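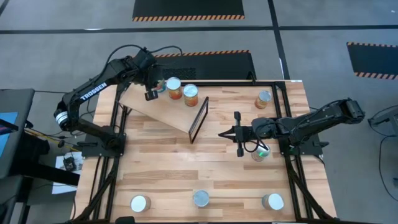 What does Cesel do?

We write the software that sits between a robot's cameras and its motors. It works out what is in front of the arms, decides how they should move, and keeps them doing it properly while things shift about. We don't build arms ourselves. Our customers already have those, or are about to buy them, and they come to us for everything that has to run on top.

About Cesel

Cesel is a team of nine, based on the ground floor of Nieminen House. Most of us write code, two of us look after the benches and the wiring (and write code as well, when the benches behave), and one keeps the rest of us paid and insured. We started out doing odd jobs for people with two-armed set-ups, and it was the same job every time: two perfectly good arms, sharing one table, with software that treated each of them as if the other wasn't there. One arm would stop and wait for ages while the other finished. Or they'd both go for the middle.

We thought that was a lovely problem. We still do! Two arms over one table is small enough to fit in a room and hard enough to keep you busy for years, and nearly everything you learn there is useful to somebody with a bigger machine.

What we make

There are two products, and they were written to be used together, though plenty of people only take one.

Jatum is the planner. You give it a description of your arms, where they're mounted and what's fixed around them, and it produces paths for both at once. It knows about the frame, the table, the cables (as well as anyone can know about cables) and whatever your perception has found that minute. If something changes part way through a move, Jatum has 300 milliseconds to come up with a new plan or bring both arms to a gentle stop. That limit is written into the test suite, and a change that breaks it doesn't get merged, however clever it is.

Jikeo is the tooling. It began as a script for playing back a bad run and grew from there. It records camera views, joint positions, planner decisions and the commands sent to the motors, all against one clock, and lets you drag a slider back and forth through the lot. You can stop at the instant a grasp was chosen and look at the grasps that were turned down, with the score for each. You can also change a setting and ask what the planner would have done instead, without moving an arm. It's the bit of our work we're fondest of, and the bit visitors ask to play with.

Perception is the third part of what we do, but it isn't boxed up as a product. Every customer's objects are different, so we fit that side to the job: which cameras, where they go, what needs to be told apart from what.

Why so many tins?

Anyone who comes to see us asks. Tinned food is wonderful test material. A tin has a simple shape, so you can't blame the shape when a grasp goes wrong. It has a shiny lid, and a shiny lid under strip lights will show a camera almost anything except a lid. Seen from above, a tin of one thing looks very like a tin of another. Come down to table height and you get the label, big and clear, but then the nearest tin hides half of what's behind it.

So a great deal of our perception work is about putting those two views together. A camera looking down is good at saying where things are. A camera at the side is good at saying what they are. Neither has the full story, and the software has to decide when a round bright patch in one view and a curved bit of label in the other belong to the same object. When it can't decide, we want it to say so and move for a better look before it reaches.

We also like slopes. A flat table lets you get away with all sorts of lazy guesses about height, and a board propped at a slant puts a stop to that. The lid is no longer at the height you assumed, the gripper has to come in at a different angle, and the other arm suddenly has less room than it did. A good share of the changes in the last version of Jatum came straight out of slanted-board work.

Partial labels get their own set of tests. "Matoes" has to be read as tomatoes, and "Peac" as peaches, and the software should be less sure of itself in both cases than it is with a whole word. Getting the word right was fairly quick. Getting the confidence right took most of a winter, and we're still adjusting it.
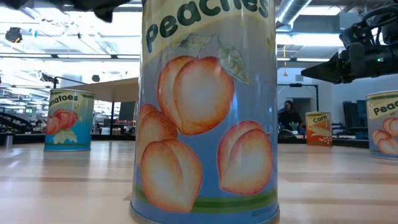 How we work

We keep a bank of 297 recorded runs, and every change to Jatum or to the perception code is played against all of them overnight through Jikeo. Some are dull on purpose. Many are failures we've had on our own benches, kept because we never want to meet them again. If a run behaves differently from the day before, even if it behaves better, someone looks at it over breakfast and writes a couple of lines about why. Those notes are open to customers, mistakes and all.

Replay only gets you so far, of course. A recording can't push back, and a tin that slips in the gripper will slip differently next time. So anything that passes overnight goes on to real arms the following day, at low speed first. We have a rule that whoever wrote the change runs the bench. It's good for all of us to stand beside the thing we've written, with a hand near the stop button, and watch what it does.

Work comes in short blocks of 4 weeks. At the start of a block we agree with the customer what the robot should be able to do by the end of it, in words that both sides would recognise on the bench ("pick any tin from the board and put it down on the table without touching its neighbours" is a real one). At the end we run it together, on their arms if we can travel. What didn't work goes at the top of the list for the next block.

What we won't do

We don't take on work where the software would be expected to keep people safe on its own. Guarding, stop circuits and safe speeds need their own proper equipment and their own checks, and we'll happily work alongside the firm that does yours.

We don't lock recordings away, either. Jikeo files are documented, the reader is free to use, and if you leave us you take every run with you in a form you can open.

And we won't show you a demo with the bad attempts cut out. If you visit, you'll see the arms do whatever they do that day.

Who we work with

Our customers are mostly small: packing firms with mixed goods, a couple of college labs, and workshops that build test stations for other people. Some have a full software team and want the planner and nothing else. Others have one engineer with a lot on, and for them we tend to do the whole stack and then spend a good while teaching. Both suit us. The teaching has made our manuals far better, as there's nothing like sitting next to someone who is reading your page for the first time.

If you run two arms from different makers on the same table, we'd especially like to hear from you. Jatum supports it, and we'd love more examples for the overnight bank.

Visiting and open benches

Each November we open the benches for a day to anyone who'd like to bring an object and see how the software copes with it. Last time we had a jelly mould, a bag of marbles and a very old torch. The jelly mould won (it was dented, and mirror-bright on the inside) and two of its runs are now in the overnight bank. Children are welcome if they come with an adult, and there's usually cake.

For the rest of the year, write to the general address on our contact page and suggest a morning. Mornings are best, as the arms are normally busy with new code after lunch. There's step-free access from the car park side of Nieminen House, and the buzzer is marked Cesel.

Joining us

We hire slowly, one person at a time, and jobs go up on the vacancies page first. You don't need to have worked with robots before. We do look for people who enjoy finding out why something went wrong and can write it down clearly for the next person. Students can apply for a summer placement on the Jikeo side, which is paid, and which comes with your own login to the benches from the first week.

Page last updated January 2025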